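Evomwood Open Day - A Wander Round the Workshops

Home | Visits | Gardens | Food | About

Nov 30, 2023

I had been meaning to go to the Evomwood open day ever since I missed the one in September, and I'm so glad I finally made the effort! The old Steiner building sits at the far end of Trastness, past the allotments, and it took me two buses to get there (I did get off a stop early, but the walk was lovely). They had 300 visitors booked in and it felt like every one of them wanted a scone at the same moment I did.

We went round in groups of 17, starting with the joinery benches and the little showroom, where I spent far too long opening and closing drawers. Then came the part I'd been looking forward to - the Groneler room, which is where they try out kitchen surfaces and everyday crockery together. I do love a plain white plate, and I have a weakness for small green tiles that goes back to my grandmother's pantry, so I was happy as anything in there.

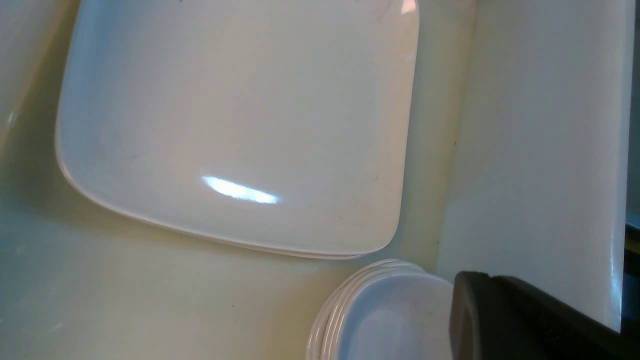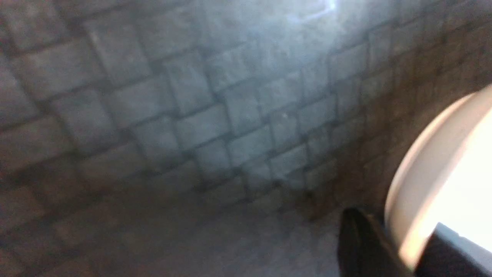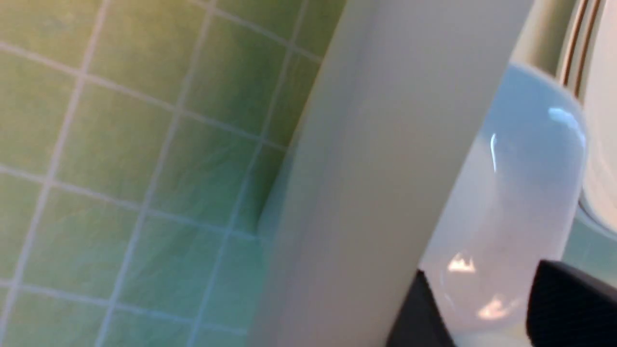
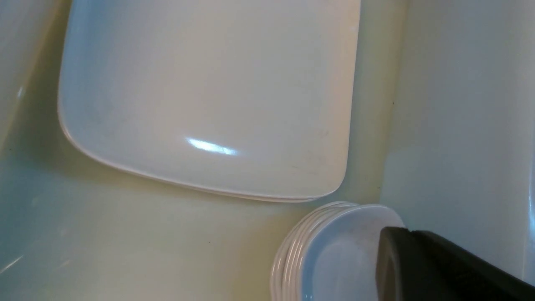 I came home wanting to retile the whole kitchen, and then I remembered what the bathroom cost us. Still, I picked up a leaflet and a price list, and I've left both on the kitchen table where they might be noticed.

The tea room was run very cheerfully, with a good strong pot for two and a ginger cake I would go back for on its own. Parking looked tight, so do take the number 9 bus if you can, and wear something warm - the joinery end has big doors and they keep them open all day.

Share this | 17 shares | 9 comments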